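Small Storage on the Worktable
10/17/20

Readers of this blog will recall that the craft table in the Skonora apartment was reorganized in June. The present entry concerns the two containers that have remained in regular use there: a red wooden box with pale wood edging and a round beige knob, and a tall red plastic cup with a white rim.

The box was purchased at a household shop in Wirau and holds thread, spare buttons and a tape measure. The cup is reserved for items too long to lie flat. Small blocks are kept on the right side of the table, where they can be sorted without disturbing the rest.

A weekly review of the table takes 10 minutes. Items not used since the previous review are returned to the hall cabinet. Labels are replaced when the writing fades, and the wooden edging is wiped with a dry cloth only.

A further entry will address the shelving ordered from Grasso, delivery of which has been postponed.

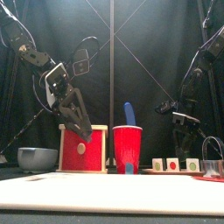

Should heavy items be stored in a plastic cup?
Heavy items are better placed in a box with a wide base, as a tall cup tips over easily when loaded at the top.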